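Bratavine Household Services
Staff diary, Operations Section
Entry by Igor Urban, shift supervisor
May 27, 2021

The morning began with the handover from the night desk. Two items were carried forward: the delayed delivery of finger pads from Malý, and the revised break schedule, which has now been signed by all members of the section. The new schedule took effect at the start of the shift.

Mrs Bohumila Šindelář attended from the Konutau office to observe the tidying work and to hear the views of the staff. The section has used hand-held grippers for part of each shift since December. Staff carry out ordinary household tasks with the grippers, and the recordings are passed to Konutau, where they are used to prepare the Itton machines for the same tasks. The target remains 200 recordings per week for each pair. The section's total for the month stood at 1146 when the office opened, of which 644 had been checked and accepted.

Mrs Šindelář asked that the work should proceed at its usual pace. She spent the greater part of the morning in the room with the tatami mat, where the task list covered loose paper and small household objects. Paper continues to be the item which staff find most tiring. A sheet lying flat on a woven surface must be approached at a low angle, and the wrist is held in one position for longer than is comfortable. I have recorded this point in three previous entries and have now submitted it in writing.

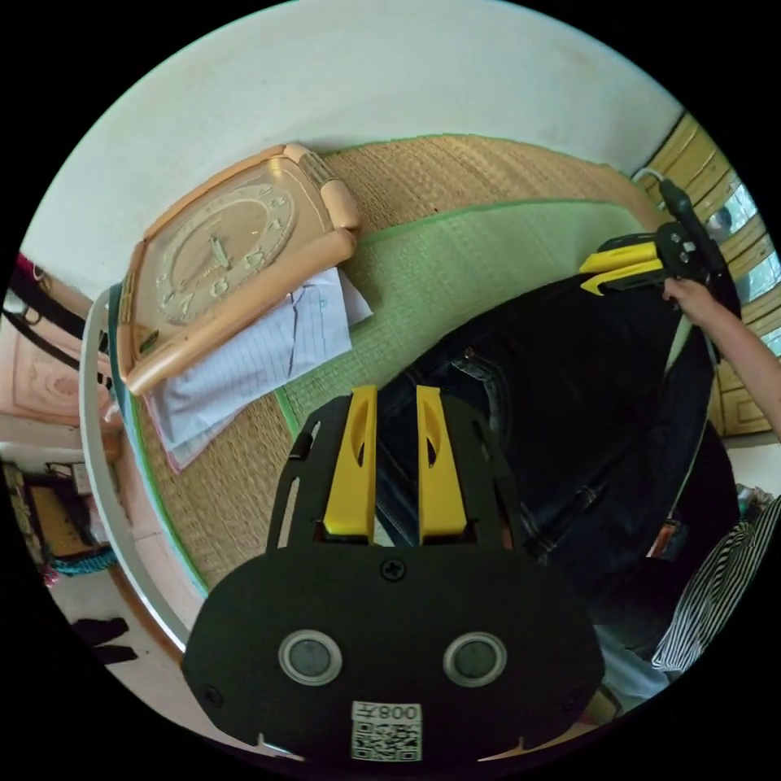
Will the staff who tidy by hand be kept on when the machines are introduced?
The present contracts run to the end of the year and no post in the section is to be removed during that time. Management has stated that some posts will change in content, with fewer hours of tidying and more hours of checking, and that training for this will be given in paid time.

The question was put to Mrs Šindelář at the midday meeting, and the wording of the reply was agreed with her before it was placed on the noticeboard. It was received quietly. Several of the older staff observed that checking is desk work and that they had chosen this employment in order to avoid a desk. Others would welcome it, in particular those with knee complaints. I undertook to collect preferences from all 14 members of the section before any rota is drawn up.

A further matter was raised concerning pay. At present the hours spent with the grippers are paid at the same rate as ordinary hours, although the work requires closer attention and is reviewed afterwards by another person. Staff consider that a supplement would be fair. Mrs Šindelář had no authority to reply on this and will refer it to the personnel department.

In the afternoon the section returned to its ordinary duties. The linen cupboards on the upper floor were completed. The entrance hall was left for Friday owing to the late arrival of the cleaning supplies. One member of staff reported soreness in the right hand and was moved to light duties for the remainder of the shift; the report has been entered in the accident book.

Matters outstanding: the supply of finger pads, the written request concerning wrist position, and the preference forms. The keys were returned to the desk at the close of the shift and signed for.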